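Student Project Report: Can Machines Take Over Everyday Chores?
Module in Applied Automation, spring term
Submitted by Liam Ó Dubhghaill
Supervisor: Jozef Van Loon

1. Purpose

The project set out to establish how far present machines are able to carry out ordinary work in the home and in the shop. Folding, shelf filling and mending were selected. Mending was included at the request of the supervisor, as thread and cloth are known to be difficult for machines to handle.

2. Method

Trials were held in March at the Zenberg teaching workshop, using a two-armed bench unit named Usiria. A total of 224 attempts was recorded. An attempt was counted as complete only if no person touched the work between start and finish.

3. Results

Shelf filling was completed in 163 attempts and folding in 19. Most folding attempts ended when the second layer of cloth was picked up together with the first. No sewing was attempted on the bench unit, whose fingers are too broad to hold a needle.

4. Comparison with surgical work

Stitching by instrument is well established in surgery, where two robot arms can share the handling of one thread. The knot is formed by looping the thread around the jaw of one instrument, and the free end must then be gripped and drawn through. A machine for mending shirts would need the same skill. 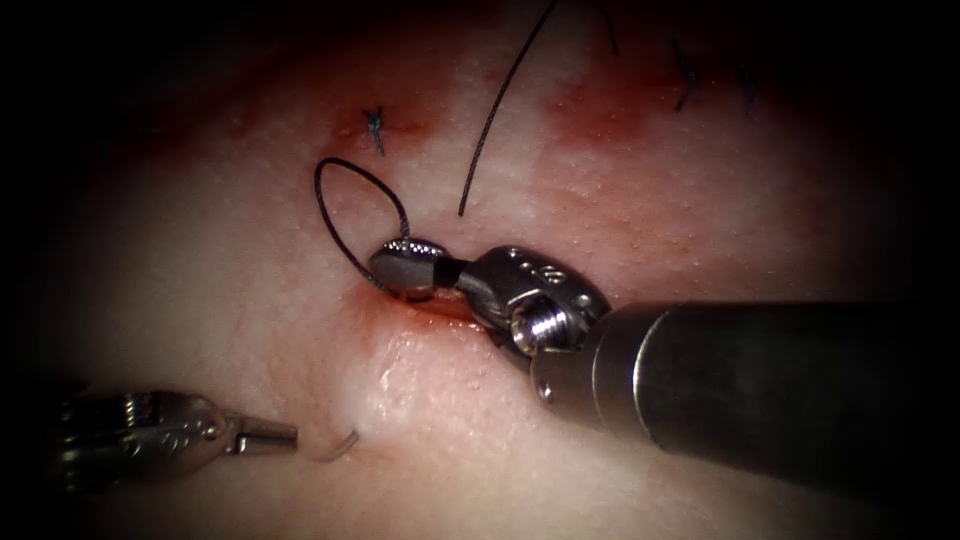 5. Recommendations

Shelf filling may be considered for a longer trial in a working shop. Folding should be repeated with narrower fingers. Mending should remain a desk study until a suitable gripper has been obtained.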